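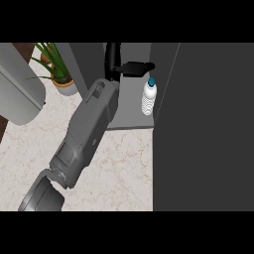
Zesdale Rovers

Zesdale Rovers are a soccer club from the town of Zesdale, and I've been keeping this page going for a good while now, so forgive me if it reads a bit like a fan talking (it is a fan talking!). They play in green and white halves, they've spent most of their life in the second tier of the regional league, and their home ground is Jalby Road, which everybody I know just calls the Road.

Origins

The club grew out of a works team at the Wellen rope factory. The factory side played on a sloping field behind the drying sheds, and when the firm moved out of town the players kept the fixtures, the goalposts and, for one season, the old factory shirts. Lionel Gilbert was the first captain after the split and the man who picked the name. I've read two versions of why he went with Rovers. One says they had no ground yet, and the other says he simply liked the sound of it. I lean toward the first, but I can't prove it.

The ground

Jalby Road has one covered stand, on the west side, and open terracing around the other three. The away end slopes down toward the corner flag, and after heavy rain that corner gets soft enough that wingers start drifting inside from the first whistle. The stand is named after the Ó Ceallaigh family, who owned the land and sold it to the club – cheaply, by all accounts. Evening games kick off at 7:45, a bit later than most of the league, and the last bus leaves town at ten, so you do see people edging toward the gate when a cup tie goes into extra time. I've done it myself.

The Tedesco years

If you ask supporters my age about the best Rovers team, you'll get the one Lino Tedesco managed. He came in with the club next to bottom and nine games to play, and they lost only two of them. He liked a flat back four and a big target man, and he had a real thing about throw-ins, which the players practiced until they were sick of them. Amado Ignacio scored 12 league goals the following season, five of them headers from long throws, so I guess the old man had a point.

That team won promotion in May with a draw away from home, and I still think the equalizer was the scruffiest goal I've ever celebrated. It went in off Ignacio's shin. They came straight back down a year later, and Tedesco left that summer.

Recent seasons

Brendan Ó Dálaigh took over after a couple of short-lived appointments and has had the job since. His teams are tidier than Tedesco's and, to my eye, a little less fun – plenty of passing across the back, not a lot of shots. He has been great with young players, though. The current captain, center half Aoife Madigan's younger brother came through the same youth setup she did, and both of them made their senior debuts at the Road, Aoife for the women's side and Cathal for the men's.

The women's team

The women's team started out sharing a training night with the under-16s and now has its own coaching staff. Madigan has captained them for five seasons. They play their home games at Jalby Road on the same pitch as the men, soft corner included.

Rivalries

The big one is Wellen Athletic, from across the river.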